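4/3/23

Up before six. Coffee, toast, the end of the jam. It rained until breakfast and then stopped, so I walked to work and left the car for Seren, who had her dentist appointment.

Spent most of the day on the power boards for the Kermont job. We have 10 of them to get ready and I had hoped to be further along. The wiring is the slow part. The boards come to us already populated, so all we do is seat the leads, check the connectors and write up the sheet, but the connectors on this one are packed close along one edge and they don't all want the same kind of push. The white ones go in with a click you can feel. The small black ones give you nothing, and I go back and tug every one of them.

Morning was mostly sorting leads. Someone had put the long ones and the short ones back in the same bin, and I had to lay them out on the bench and go through them by color. Black was the worst because there are two lengths that look the same until you hold them side by side. Put labels on the bins after. The label maker ran out of tape partway through, so the last bin just has masking tape and my handwriting.

Lunch was soup from home. Ate it outside on the step because the break room smelled of somebody's fish. Called Drokia about the missing spacers and was on hold long enough to finish the soup. They say the order went out and will be here later in the week. They said that before. I wrote down the order number this time and the time I called.

After lunch I cleared the white table and wiped it down, and started on the next board. I like that table better than the bench. The light is even and small screws don't roll off into the gap at the back. Kept the board in its gray tray so I wasn't handling it more than I had to.

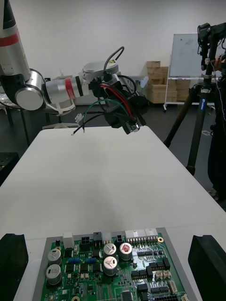 Red, green and black leads over the table, board in its tray.

The big capacitors are what I have to watch on these. They stand up higher than anything else near them and it's easy to lean a wrist on one when reaching for the connectors behind. I've started coming in from the connector side and turning the tray when I need to, and that goes better. I should put it in the notes for whoever does the next lot.

Found one lead with the ends stripped too short. Trimmed it and did it again. The stripper is getting dull, or it needs adjusting. I tried it on scrap a few times and got a clean end about as often as a ragged one. Used the old hand pair from my own drawer for the rest of the afternoon and had no more trouble. Must ask whether we can order new blades and not a whole new tool.

Got 3 boards done by the time I quit, with their sheets filled in. One more is wired but I want to look at it fresh before I sign it. The header with the gold pins took me two tries on that one and I would like to be sure.

Begay came by late in the day to ask how it was going. I told him the count and he wrote it on his hand. He wants the lot finished before the Larnovar people visit later in April. I said that was fine if the spacers come. He also wants the bench sheets typed up, which I will do when my hands are tired of wiring.

Stopped at the hardware store on the way home for label tape. They had the right width but only in yellow. Bought two. Also a box of 500 cable ties, more than I need, but the small pack cost almost the same. I'll take half in to work and keep the rest for the garden. The beans will need tying up in the summer.

Seren's tooth is all right, just a filling to be replaced. She has to go back in two weeks. She was numb on one side and had yogurt for supper. I had the rest of the soup and an egg. We watched half of a movie about a lighthouse and turned it off.

Washed the work shirt. Back of my neck is sore from bending over, so I will try the higher stool tomorrow.

To do: blades for the stripper. Yellow labels on the bins. Check the fourth board. Call Drokia again if there is no truck. Jam.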